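Chapter 6
When the Grip Lets Go

In this chapter
Why a finished task can still be a failed one
Dropped grips, dragged grips and double grips
How to read a fault log without fooling yourself
Pinch points and the people near them

I used to think the scary failures in robotics were the loud ones. A motor screams, something smells like burnt toast, everybody jumps back from the table. Those are bad, sure, but they have one nice thing going for them: you know they happened! The failure I want to start this chapter with made no sound at all, and my group at Runent lived with it through most of April before we caught on.

The project was called Grernis. We wanted an arm that could fold ordinary laundry, so we first had people do the folding with hand-held grippers and recorded everything the gripper's camera saw. Each recorded try is called an episode, and you'll see that word a lot from here on. The arm would later learn from the episodes, good habits and bad ones alike. We had more than 1,000 of them by the time we stopped to look hard at what we had.

Shirts were our bread and butter. You come in at a shoulder, close the pads on the edge of the cloth, and carry it across. If you've never tried folding a T-shirt with two fingertips, borrow a pair of kitchen tongs and have a go before you read on. It's harder than it looks, and you'll feel in your own hand most of what I'm going to describe.

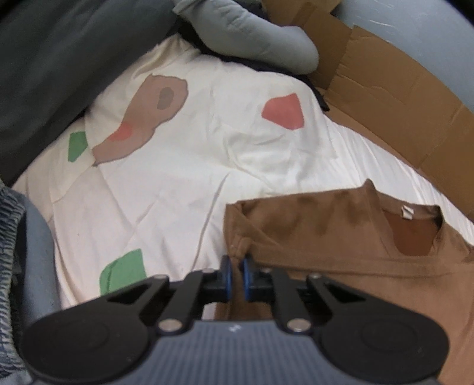 Figure 6.1 Blue-rimmed finger pads closed on the shoulder edge of a brown T-shirt.

A shoulder is a tricky place to grab. The edge is thin, there's often a seam close by, and the cloth behind it is free to slide. Our software decided whether a grip was good by looking at one number, the width between the pads. If the width stopped changing, the log said HELD. I wrote that rule myself and was pretty pleased with it.

You can probably guess the trouble. The width can stop changing when the pads are holding a shirt. It can also stop changing when the pads have lost the shirt and settled at some other width, or when a speck of grit is jamming a pivot, or when the person has simply quit squeezing. My rule called every one of those HELD. So we had episodes where the cloth slipped out halfway across and the log went on cheerfully reporting a good grip to the very end.

We found it on Tuesday, July 21, 2020, months after the recording was done. The Gukley arm, trained on our episodes, kept making a lovely smooth carry over the table with nothing in its fingers. It would set down its armful of air, open up, and move on to the next step. I laughed the first time. By the fifth I had a knot in my stomach — the arm was copying something, and I was fairly sure I knew what.

So we went back and watched. It took two of us 16 days, and we pulled 529 episodes out of the set for a second look. In 48 of them the cloth had been lost during the carry while the log still said HELD. That may sound like a small share. It was plenty to teach the arm that carrying nothing was a fine way to spend its time.

What we should have had was a second check that didn't depend on the first. We got one later by looking at the camera view and asking a very plain question: is there cloth between the pads? Learn to ask it yourself, by eye, before you trust any log. In Figure 6.1 the answer is yes. In Figure 6.2 it's no, even though a big flat piece of brown cloth is right there below the fingers. Being near the cloth doesn't count, and a sloppy checker (mine, for one) will mix the two up.

Figure 6.2 Pads open, gap clear, brown cloth lying below.
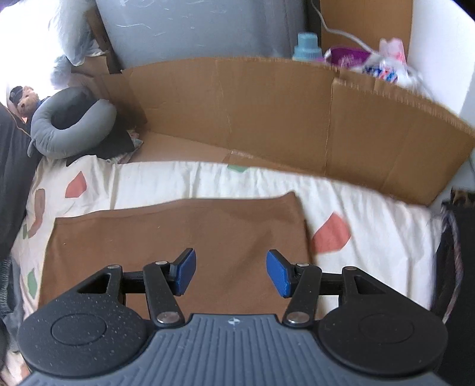 6.1 Three Ways to Lose a Grip

Let's put names on things. A dropped grip is the one from my story: the cloth leaves the pads before you meant it to. A dragged grip keeps the cloth but lets it creep, so you arrive holding a different spot from the one you picked up. A double grip takes more than you wanted, such as the front and back of a shirt together, or the shirt plus the sheet under it.

I'd like you to keep a notebook page for each kind as you work through the Ogbonna exercises at the end of the chapter. Write down what the log said first, then what you saw. Where the two disagree, leave both entries standing and go on to the next episode. We'll come back to those pages in Section 6.4, when we build the second check.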